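A **shoe rack** is a low, open piece of furniture on which footwear is stored in pairs. It usually stands in an entrance hall, porch or cloakroom, and is most often used for shoes that are put on and taken off several times a day, such as slides and other backless sandals.

## Footwear

The slide is a sandal with a single broad strap and no heel fastening. Its thick, moulded sole keeps its shape without support, and pairs can be set close together.

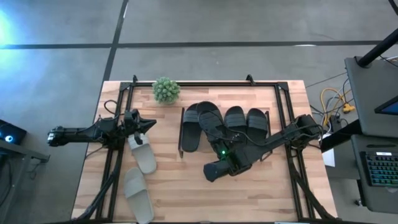

*Black and pale grey slide sandals with a small potted succulent.*

Slides of one model are easily mismatched. Sorting is therefore done by colour first, then by size.

## Construction

The common household type has two levels: a raised shelf and the floor space beneath it. A thin metal frame carries a wooden board - the Nalthorpe pattern, named after the town where it was first sold, is of this kind.
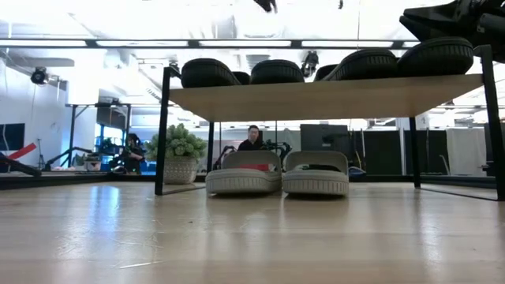
Racks with open sides allow air to reach the soles and are simple to sweep under. Closed cabinets hide their contents but dry wet shoes slowly.
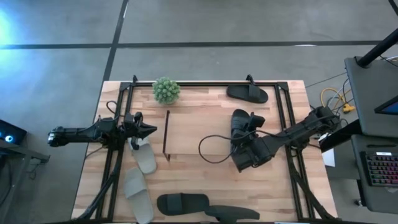 ## Arrangement

Kirsten Petrenko's household manual *Guvelach* advises placing pairs side by side with the toes facing one way. Darker or heavier shoes may be kept together on one level and lighter ones on the other.
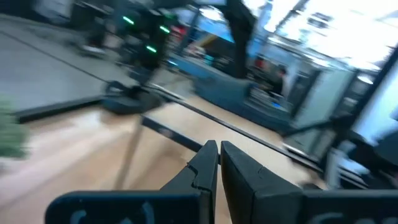

Houseplants are often kept near a rack, succulents in particular, as they need little water. The pot should stand clear of the shoes, and any spilt soil should be brushed away before it is trodden indoors.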